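Hudia Sorting Tray, Blue
Single-compartment tray for small parts and building bricks

Home > Trays and Bins > Shallow Trays > Hudia Sorting Tray

Product code: 921-B
Colour: blue
Sold: singly or in packs of 28
Availability: in stock at Skundmont; packs of 28 to order

Overview

The Hudia Sorting Tray is a shallow, open plastic tray for table use. It holds a working quantity of bricks, counters, fixings or similar small parts in one layer or slightly more, so that each piece can be seen and picked up without digging. There are no internal dividers. The rim is raised on all sides and keeps cylinders and other rolling pieces on the tray when it is pushed along a table.

The tray is supplied empty. Bricks are listed separately under Loose Bricks, Single Colour.
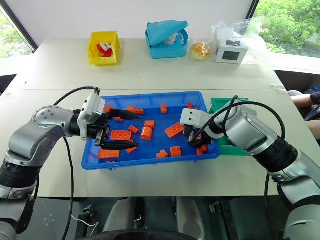 Hudia tray in blue with orange bricks, on a white panel table.

Choosing a colour

The tray is made in blue, grey and white. Blue is the standard colour and the one held in quantity. It gives a strong contrast with orange, yellow, red and white parts. For blue or dark green parts the grey tray is the better choice. White is intended for inspection of dark parts and shows marks sooner than the other two.

Where several trays are used on one table, a single tray colour with one part colour per tray is easier to check at a glance than mixed trays. Customers who sort by shape generally buy bricks in one colour throughout, so that colour gives no help to the person sorting. Orange on blue is the combination we sell most of for this purpose.

Filling

The tray will physically hold far more than is useful. For picking by hand we suggest a loose scatter with part of the floor still showing. Once pieces lie two deep, the small square bricks work their way under the long ones and the upper layer has to be moved before they can be reached.

Bricks tipped from a bag come to rest at all angles. Some lie flat with the studs up, some on their sides and some upright. If the exercise calls for a flat start, give the tray a short sideways shake and turn the remaining pieces by hand. Cylinders will not settle in this way and should be placed last.

Loose Bricks, Single Colour (code 800-O for orange) are suitable for this tray. The assortment contains square and rectangular bricks in small and large sizes, the 2x4 brick, flat pieces and cylinders. The proportions vary from bag to bag and cannot be specified when ordering. Replacement bricks are not sold individually.
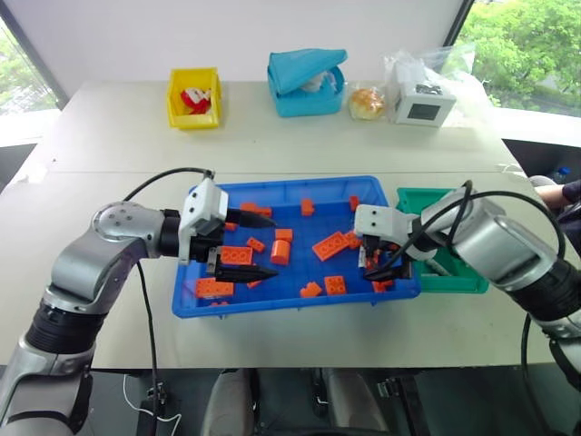
Positioning on the table

Place the tray well in from the table edge with the long side facing the user. On jointed tabletops, set it down so that no corner rests on a raised joint. A tray standing on an uneven joint will rock when pressed at the opposite corner, and small cylinders will collect at the low end. The Pridine table in our furniture section has panels that can be levelled from underneath with the key supplied.

On smooth tables the tray can slide if pieces are pulled against the rim. Self-adhesive feet (pack of four) are available under Accessories. Fit them to a clean, dry base and leave overnight before use. Trays with feet fitted will not nest fully and need more shelf height.

Cleaning and storage

Wash in warm water with ordinary washing-up liquid. Use a soft brush along the ribs of the rim, where dust gathers. Dry before stacking. Do not use scouring pads, which dull the floor of the tray and make it harder to clean afterwards. Not suitable for dishwashers, ovens or contact with solvents.

Empty trays nest. Filled trays should not be stacked, with or without a board between them. Store away from radiators and direct sun. Blue trays kept on a south-facing windowsill will fade along the exposed side.

Changes to this product

From February the packs of 28 are shipped in one carton with paper between the trays. Earlier packs came in 2 cartons wrapped in film. The tray itself is unchanged and old and new stock can be mixed. The lid previously listed with this tray has been withdrawn. It was made for the deeper Vaher bin and did not close properly on the shallow rim. Customers who bought the lid for use with this tray may return it for credit.

Questions from customers

Can the tray be supplied with dividers?
No. The floor has no slots. For divided storage see the Vaher bin, which takes cross-pieces in both directions.

Is the floor of the tray smooth?
Not entirely. There is a slight texture. Bricks and fixings can be picked up from it without difficulty, but it is not suitable as a writing or drawing surface.

Can labels be fixed to the rim?
Labels do not hold on the ribs. Put them on the underside or use a card laid beside the tray.

Ordering

Single trays are sent by parcel post. Packs of 28 go by carrier and need someone present to sign. For school and workshop accounts, please quote your account number with the product code. Quantity enquiries go to Baiba Vaher in the sales office. Damage in transit should be reported to Melur Sutanto with a photograph of the carton before it is thrown away.

Page last revised Jun 10, 2024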